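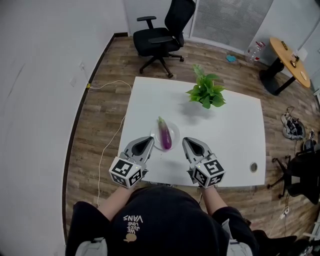 Our college robotics club is doing the Kota challenge this term and I'm stuck on the recording part. You hold a gripper in each hand, do a kitchen task lots of times, and the arm is meant to learn from it. Our task is moving vegetables on and off a plate. We've got 74 good runs with a carrot, but the aubergine is driving me mad! It's long and the plate is clear, and with both grippers angled in at it like I do, I never know whether to grab it at the ends or the middle. Also, does it matter that there's a plant on the table? Mentor is back Thursday and I'd like to have something to show - any tips welcome.
Posted by Sze-wing Su

Shoaib Sandhu replied:
We did this last year at Lermont. Go for the middle, one gripper either side, and do it the same way every time. We had three people all grabbing differently and the model just dithered. Keep your marker cubes facing where the camera can see them too, we binned 197 runs over that (painful). Leave the plant, but shift it a bit between runs so it doesn't learn the plant as a landmark. I'd swap the clear plate for a coloured one if the rules let you.

mazurek_fan replied:
just use a courgette, easier

Shoaib Sandhu replied:
Kota rules say aubergine for task 4, so no. Sze-wing, what are you training with? If it's Tunedel check the version before you upload, the old one dropped the left hand on ours.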